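Filed under: Home, Kitchen, Grumbling | Tags: washing up, worktops, small kitchens

Quick one because I've got to be out by half past and I still haven't found my other shoe.

So the kitchen. I said in September I'd write something about the sink corner and then I didn't, and Shayne Quinlan has now emailed twice to ask what happened with the worktop. Nothing happened with the worktop, Shayne. It's still there. It's going to be there when we are all dead.

For anyone new: we've got one of those L-shaped counters, a great thick slab that goes along one side and then turns the corner, with the sink in the longer bit under the window. Tiles below, tiles behind. Came with the place. I had a quote from Lurketti to rip the lot out and put in something nice and smooth, and it came to 1,359 before they'd even looked at the pipes. I laughed, then I made tea, then I stopped thinking about it for a whole month.

What I do think about is the washing up. Every day. I've been doing it wrong for 13 years, according to Fasil Berhe, who stayed with us over the summer and can't stand in a kitchen without reorganising it. His system goes like this. Everything dirty goes to the left of the sink, in stacks, scraped first. Left basin is for washing and nothing else is allowed to live in it. Right basin is for whatever's waiting, bags from the shop, veg that wants a rinse, that sort of thing. Then the big red plastic basin in the far corner takes the clean stuff when there's too much of it.

I was rude about this at the time. Sorry Fasil. It does work, mostly. The bit that changed things was keeping the left basin clear. I used to pile bowls straight in there with a bit of water and call it soaking, and soaking meant I came back at ten at night to cold grey soup with a spoon in it. Horrible. Now they wait on the side and I can see exactly how much there is, and usually it's less than I was dreading. Usually.

Steel bowls, if you're wondering. We eat everything out of them. Noodles, cereal, stew, crisps. They don't chip, they stack, they make an unbelievable racket if you drop one at 6am. I got a load from the Clamar shop when it was shutting down and I've not bought a proper china bowl since. The only trouble is that rice sets on them like glue if you leave it, so scrape them. SCRAPE THEM. I'm talking to people in my own house here.

Chopsticks are the other thing. Wooden ones, they get left lying across the top of the bowls and then they roll. I've fished them out from behind the bin, from under the cooker, one from a welly. I now put them in a mug with hot water first thing, before I do anything else, and then it's done. Well. That's the plan. Whoever finishes eating last tends not to have read the plan.

The worktop itself, since Shayne asked. It marks. Water marks, floury marks, little pale streaks that look like you've never wiped it in your life. I tried the Stukon cleaner, the one in the orange tub, and it made one patch look cleaner and so the rest looks worse. Now I wipe it with a wet cloth, then a dry one, and go and look at somthing else. Lemon juice is a no by the way. Don't ask. There's a spot.

Still need to sort out:

- a hook for the cloth, it just lies there flat
- somewhere for the sponge, the cup is fine but it falls over when you breathe on it
- the bottles on the back ledge, they've started breeding
- the white hose by the tap. It's fine. It does its job. I just don't like looking at it

Sink corner, not tidied for guests: 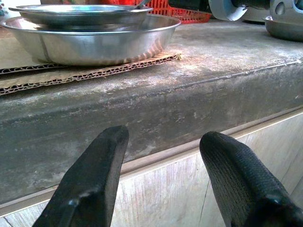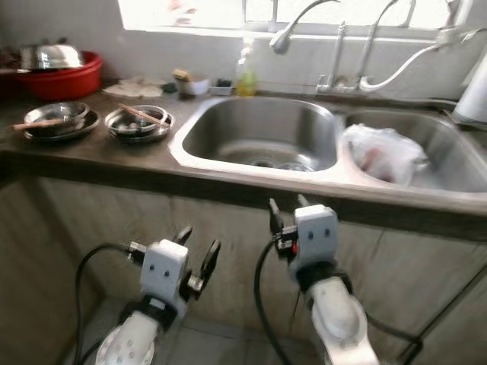
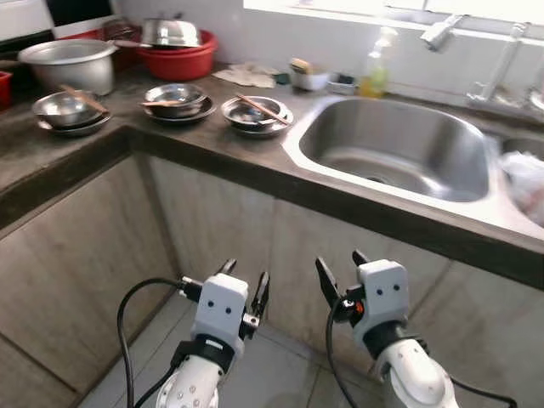
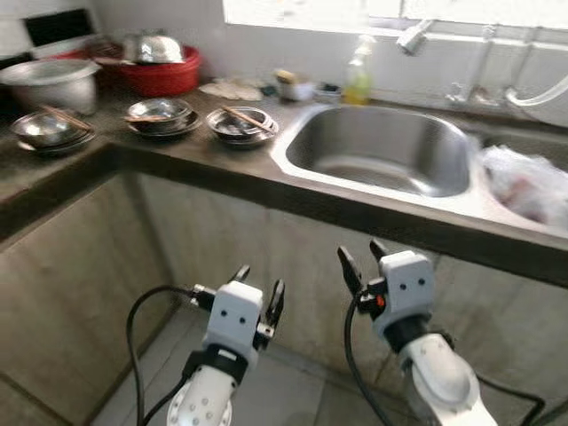

Anyway the actual routine, for those who asked for it in the comments last time. I do glasses first if there are any, then bowls, then the pan, and I set the timer for 30 minutes and whatever isn't done when it goes off can stay where it is till morning. It never takes the full time. Knowing it'll stop is what gets me started, which is pathetic but there we are.

Drying I don't do. Upside down, leave them, go to bed. My mum used to dry everything and put it back in the cupboard the same night and I've got no idea when she slept.

Also I've cut the number of tea towels down to 3 and it's much better. I had a drawer full and every one of them was damp somehow. Now there's one out, one in the wash, one spare. The old ones went to the bike shop on Bolger Road, they like them for chains.

Oh and the window. People keep telling me to put a blind up because you get the light right in your face when you're stood at the sink. I'm not putting a blind up. It's the only bright bit of the kitchen and by teatime it's gone, I'll squint. I had a plant on the sill at the last place and it went the same way as all my plants, so no, not that either.

Next time I'll do the cupboard under the stairs, if I can get the door to open far enuogh. Shoe found, it was in the hall all along. Right, off.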